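Kullis cell, second week. Notes for anyone else stuck with one of these arms on a white table. Feb 6, 2019

1/ The sales sheet for the Kullis arm says "set up in 5 minutes." I have now set it up 7 times. I will let you guess how long the shortest one took.

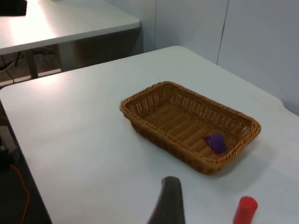

2/ The job is as dull as they come. Pick a small soft item, put it in a basket, go home. Vatberg sold us the whole cell on the strength of that one move, and in their showroom it looked great. Their showroom also had a floor you could park a truck on.

3/ First thing I did was throw out the calibration that shipped with the wrist camera. The manual says it is "good for life." Run the check routine before you believe that. Ours failed the check before the arm had picked up anything.

4/ Lighting. White table, lights overhead, and you get a bright patch right where the camera would like to see a surface. Vatberg's answer was a software update. My answer was to turn the exposure down and move the pick zone over a bit. Guess which one was free.

5/ Wicker. I keep hearing that a woven basket is a "solved" target. Solved by whom? The weave is full of little gaps, and the depth reading goes straight through them whenever it feels like it. I stopped asking the software to find the walls. I teach the rim by hand and check it every morning.

6/ That means jogging the arm down slowly with the finger over the braided edge, saving the point, and doing it again at the other end. Boring. Takes longer than the auto-find. Gives me the same numbers two days in a row, which the auto-find has yet to manage.

7/ Gripper fingers. The Hurnon pads are rated for 2000 cycles. Rated by Hurnon, so read that as you like. I wipe them at the start of each shift and look at the tips with a flashlight. If a tip is shiny, it gets swapped, whatever the counter says.

8/ Grip force is set to 90 on the controller out of the box. 90 what? The manual does not say. Support did not say either - they sent me the manual. I brought it down until a soft item stopped getting squashed and wrote the setting on tape on the controller.

9/ Cables. Check the slack with the arm at full reach, then check it again with the wrist turned over. The setup guide has one drawing of this and the arm in it is folded up like it's going in a box.

10/ Someone will ask about the Lâm plug-in that is supposed to do all of the above by itself. I have it on trial until June. So far it has asked me to recalibrate twice and rate my experience once.

11/ Next up is the wrist joint, which has a click in it on the way back from the basket. Support says the click is normal. I'm taking the cover off anyway.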